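Week 6 handout: gathering examples for the sorting task

Read this before your group's booking in the Fletden lab. It covers what counts as one example, how to set up the table, and what to write in the log. The learning side of the task (how the policy is trained from what you collect) is in the Week 7 notes.

## 1. The task

The arm takes one thing at a time out of a metal tray and puts it into one of three coloured boxes. Each box has a round hole in the top, and the item has to go through the hole. The tray is kept full and messy on purpose. A policy trained on neat rows of toys will do well on neat rows of toys and poorly on anything else.
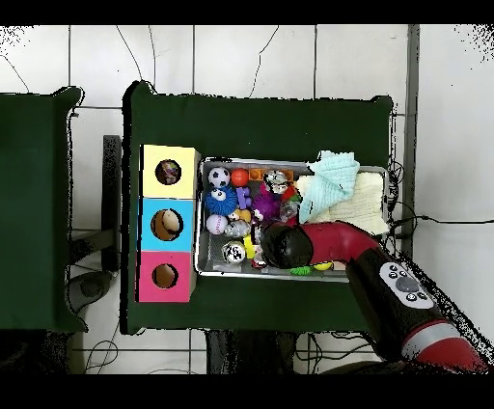

*Figure 1. Sorting station, head camera view. Boxes to the left of the tray, gripper over the toys.*

The cloths stay in the tray. Soft items change shape each time they are moved, and they can hide things that were in plain view in the last example. Both effects need to turn up often in the data.

## 2. What counts as one example

One example is one pick and one place. It starts with the arm at its rest position and ends when the arm is back there. If you pick two items in one recording, the Kostiuk logging program will still save it as a single file, and the file will have to be thrown out.

Each example is stored with:

- the head camera video
- joint positions and gripper opening for the whole movement
- a short written instruction, e.g. "put the orange ball in the blue box"
- a label: success, failure or discard

Write the instruction before you move the arm. Instructions written afterwards tend to describe what happened, and the label then means very little.

## 3. Failures and discards

A failure is a fair try that didn't work: the ball rolled away, the item caught on the rim of the hole, the grip slipped. Keep these. A discard is a recording with something wrong with it, such as a hand in view, a camera dropout or the wrong instruction. Discards are left out of training but stay on the drive so that the log numbers match.

If the first grasp misses, you may try again within the same example, up to 3 tries. Recovering from a miss is useful behaviour for the policy to see. After the third try, return to rest and label it a failure.

## 4. Varying the layout

Stir the tray by hand after every 6 examples. Move the cloths as well as the toys. Leave the order of the boxes alone during a session, as the order is a setting in the Grustent config file and is changed between sessions only.
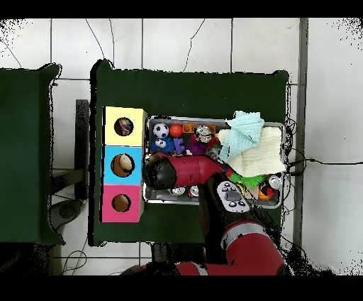

Try to spread your picks across the tray. In the October data, most groups went for the balls first because they are easy to see and easy to grip. Items lying against the rim or next to a cloth were hardly touched, and the trained policy was weak on exactly those. Check your log halfway through and choose the item types you have been avoiding.

Approach direction matters too. Coming straight down works for a ball in the open but often fails for a small item wedged between larger ones. Use a slower, angled approach where you need it, and don't rush the last part of the movement. Long pauses in mid-air should be avoided, as the policy will learn to pause there.

## 5. What to hand in

Each group hands in 40 examples, not counting discards, plus the log sheet. Upload to the Kolside folder under your group number. Also hand in one page answering the following:

1. Which item types are missing or rare in your set?
2. Where in the tray did most of your failures happen?
3. What would you change about the layout rule in section 4, and what result would you expect?

Due April 16, 2026, by the start of the lecture. Groups of 2 may share a booking with another group but must keep separate logs.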